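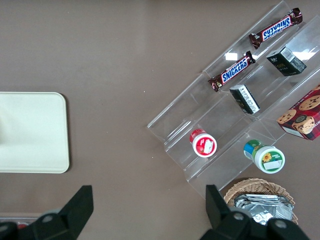
Fotografía: Archivo Folis

Ornville y la persistencia de la música de baile independiente

20/03/2024

La sala Ornville ocupa desde hace años la planta baja de un antiguo almacén de grano, a la entrada del barrio portuario. Su aforo autorizado es de 724 personas, cifra que la sitúa por debajo de los grandes recintos de la región y por encima de los bares con escenario. En esa franja intermedia, la más castigada por el encarecimiento de los alquileres y de los cachés, el local ha construido una programación estable dedicada al synth pop, el minimal wave y la electrónica de raíz industrial.

La dirección artística corresponde a Fatima Ndlovu, formada como técnica de sonido y vinculada a la casa desde su apertura. Bajo su responsabilidad se celebran cada temporada 38 sesiones, entre conciertos, noches de pinchadiscos y presentaciones discográficas. «Una sala de este tamaño tiene que conocer a su público y, al mismo tiempo, proponerle nombres que todavía no conoce», señala Ndlovu. «Si programáramos únicamente lo que ya funciona, en pocos años estaríamos repitiendo el mismo cartel».

El ciclo más veterano es Seneviratne, que se desarrolla en dos partes. La primera reúne a formaciones históricas del circuito europeo; la segunda, de formato reducido, se reserva a proyectos que no han publicado aún su primer álbum. La entrada es única para ambas y permite el acceso a las pruebas de sonido abiertas, una modalidad que la sala introdujo a petición de varios centros de enseñanza musical.

En el apartado técnico, la última reforma afectó sobre todo a la acústica. El estudio Justilwood se hizo cargo del revestimiento de la sala principal y del aislamiento de la pared medianera, origen de las quejas vecinales que durante un tiempo obligaron a adelantar el cierre. La cabina se trasladó al lateral izquierdo y el equipo de graves quedó repartido bajo el escenario. Desde entonces, las mediciones municipales se han mantenido dentro de los límites de la ordenanza y el horario nocturno se ha restablecido por completo.

La actividad de Ornville se prolonga en Folis, sello discográfico creado para documentar los directos. Sus ediciones, en vinilo y casete, rondan las 50 referencias si se cuentan las reediciones, y se distribuyen en tiendas especializadas y en el propio vestíbulo las noches de concierto. El catálogo incluye grabaciones de grupos ya disueltos cuyas cintas originales han requerido un trabajo previo de restauración.

La sala suspende su programación en agosto, mes que se dedica al mantenimiento de las instalaciones y a la planificación del curso siguiente. Para la próxima temporada está prevista una nueva edición de Seneviratne, con un mayor peso de artistas procedentes del sur del Mediterráneo, así como una serie de encuentros sobre la conservación de archivos sonoros locales.

Las propuestas de actuación se reciben por escrito en la oficina de la sala, acompañadas de una grabación reciente y de la ficha técnica correspondiente. Los abonos de temporada pueden adquirirse en taquilla las noches de apertura.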